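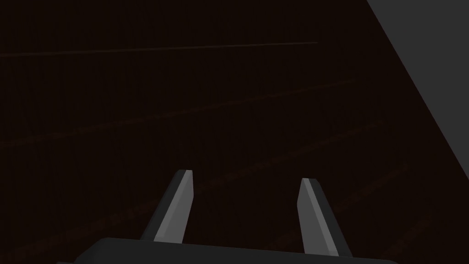 Jarnbridge surveys and repairs bread supply in places where war has damaged it. Our work covers flour mills, grain stores, bakeries and the short stretches of road between them. We do not hand out food. We look at the buildings and machines that a town used before the fighting reached it, decide which can be brought back into use, and carry out the repairs with local firms. Much of a first visit is spent looking at poor surfaces in poor light. A crack in a store floor may show no better than the thin, faint streaks across the dark surface at the top of this page, which could be wood grain or the seams of planks, and a surveyor has to record it at that level of certainty until someone can get a lamp and a gauge to it. Our reports keep what was seen apart from what was worked out later.

What we do

A town's bread depends on a chain with few spare links. Grain comes in and is stored. It is milled, the flour is moved, and bakeries turn it into bread with fuel, salt, yeast and clean water. When one link fails the others may be left standing idle, and it is common to find a sound bakery shut for want of a drive belt at the mill. Our surveys cover the whole chain before any money is spent on one part of it.

Each survey produces a site sheet, a list of parts and an order of work. The site sheet has 16 headings and is the same in every country. It records the state of the building, the power supply, the milling or baking plant, access for lorries, storage conditions, pests, and any known or suspected unexploded items. The last of these overrides the rest. If a site has not been cleared by a qualified team, our staff do not enter it, and the sheet is filed with that heading alone completed.

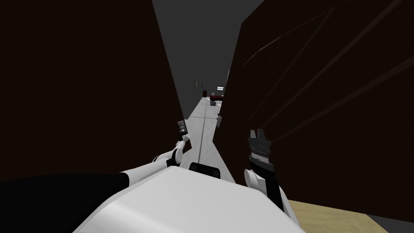
White body and two arms, narrow passage ahead.

Repairs follow in an order set by output. A repair that lets a mill run for half a day is done before one that makes it run better. Roofs over stored grain come before walls. We replace like with like where parts can be had, and where they cannot we change to whatever type the nearest trader stocks, even if it is less efficient. A motor that can be serviced in the same town is worth more to the owner than a better one with a supplier across a closed border.

How we began

The organisation grew out of a survey by Anel Kruger, a milling engineer, of bakeries on both sides of a front line. It was meant to take one season. The sheets from that survey were passed to two relief agencies and then to a group of mill owners, who asked whether the same people could come back and help with the repairs. Kruger set up a workshop in a former tram depot the next July and is still our technical director.

The first workshop had one lathe, one press and a set of test scales. It made rollers, sieve frames and burner parts. We now run two workshops and employ 40 permanent staff, with more people taken on locally for the length of each job. Local staff are paid at the rate agreed with other employers in the area. We do not pay above it for skilled fitters, as this empties the firms that we later depend on.

Grokard

Grokard is our name for the method we use to rank sites. It gives each one a score from three things: how many people it could feed, how long the repair would take, and how likely it is that the site will stay reachable. The third is the hardest to judge and is reviewed every Monday while a programme is open. Scores are shared with the town authorities and with the owners of all the sites on the list, including those that rank low. We have found disputes easier to settle when the working is open.

The method has limits. It takes no account of who owns a mill or which community it mainly serves, and in a divided town this can produce a list that is correct on paper and will not be accepted. In such cases the field lead may propose a second list. Both go on file, with a note of who chose between them and on what grounds.
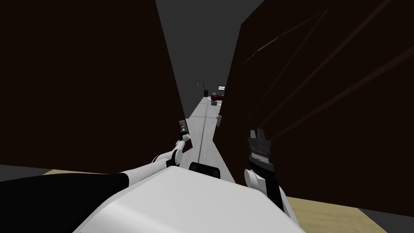 Looking down the corridor, arms forward.

Jisow parts store

Most delays in our early work came from parts. The Jisow store was set up to hold the items that fail most often, and it now lists 240 of them, from bearings and belts to burner nozzles and moisture meters. Stock is held in one place outside the conflict area and sent forward in small loads. Loads are kept small because a checkpoint will often pass one crate and hold ten.

Other organisations may draw on the store. They pay the cost price and carriage, and agree to report where each part was fitted. These reports are used to set stock levels and are not published, as a list of working mills could be misused.

Training

Repairs last only if someone on site can keep the plant running. Every programme includes a 10-day course for operators and fitters, given at a working mill where one can be found. Topics are belt tension, roller setting, burner cleaning, grain moisture and safe isolation of power.

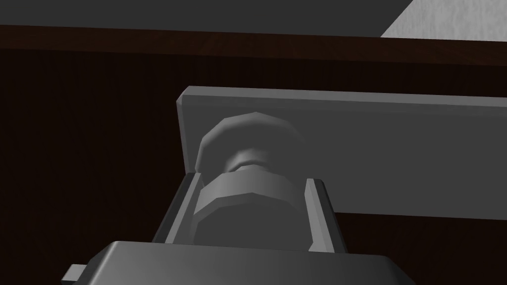

The course is taught in the local language from a printed manual with drawings, and there is no written test. Trainees strip and rebuild one assembly and are signed off by the instructor. Those who do not pass may repeat the task later in the programme.

Neutrality and access

We work where we are asked to by owners or town authorities and where all armed parties in control of the route have been told. We carry no weapons, use no armed escorts and do not share vehicles with any force. Route details are given to those parties in advance - the sites visited, the crew list and the load. Survey results are not.

If a repaired site is taken over for military use, we withdraw staff, stop the supply of parts and tell our funders. This has happened. The policy was written after the first case and has been applied in the same way since.

Funding and accounts

Income comes from grants, from the sale of parts at cost and from the Chowdhury Fund, an endowment left for the repair of food plant. We do not accept money from any party to a conflict in which we are working. Accounts are checked by an outside auditor each year and copies are sent on request.

Enquiries about surveys should give the town, the type of plant, its rated output and the date it last ran, if known. Photographs are useful but not required.

Related pages

Site sheet: notes for surveyors
Grokard scoring, current version
Jisow parts list and order form
Operator manual: roller mills
Working near uncleared ground
Policy on military use of repaired sites
Vacancies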